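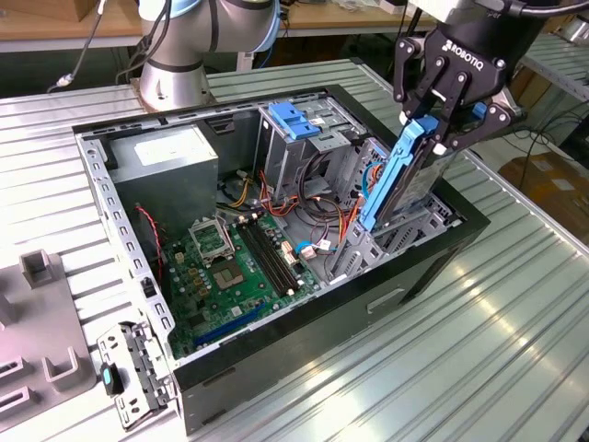
Why do leftover farm parcels stay empty while subdivisions go up miles farther out?
Mostly because the people who own them have not agreed on a price, and sometimes because they have not agreed with each other.

4. Holdout parcels in the Zilska corridor

The usual story about growth at the edge of a city is that it spreads outward like spilled coffee. Our corridor did not read that story. Between the Grello interchange and Lonano Creek, 2,314 acres were rezoned for housing during the study period, and 460 acres close to existing sewer lines stayed in soybeans the whole time. We call these holdouts, a word one landowner told us he found flattering.

Tsakiris and Harb explain such gaps by the cost of land alone. Our interviews suggest that family arrangements matter at least as much. The largest holdout was split among nine cousins, two of whom communicate only by certified mail. Developers knew this and drove on by, preferring a longer road to a longer negotiation.
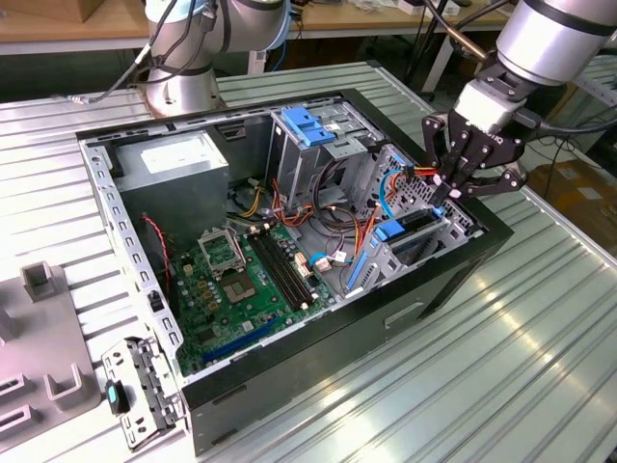 Rezoning hearings added their own delay. When the Hoxha tract finally came up for a vote, the plan called for 3,000 homes and one new turn lane. Residents of the neighboring subdivision, itself a cornfield until recently, spoke at length in defense of rural character. The turn lane became two turn lanes and the vote was put off until September.

Figure 3. Steps from first offer to recorded plat for a holdout parcel. Dashed arrows mark steps that were repeated.

The dashed arrows in Figure 3 deserve a word. In our first draft they were solid, until Rodrigues pointed out that the traffic study for the Hoxha tract had been sent back four times. Each return pushed the sewer agreement back as well, and the sewer agreement had its own arrows.

Distance to a school had less effect than we expected. Parcels near one were no quicker to sell — and the owners we spoke with rarely brought schools up. They brought up drainage. Section 5 takes up drainage, at a length the owners would consider barely adequate.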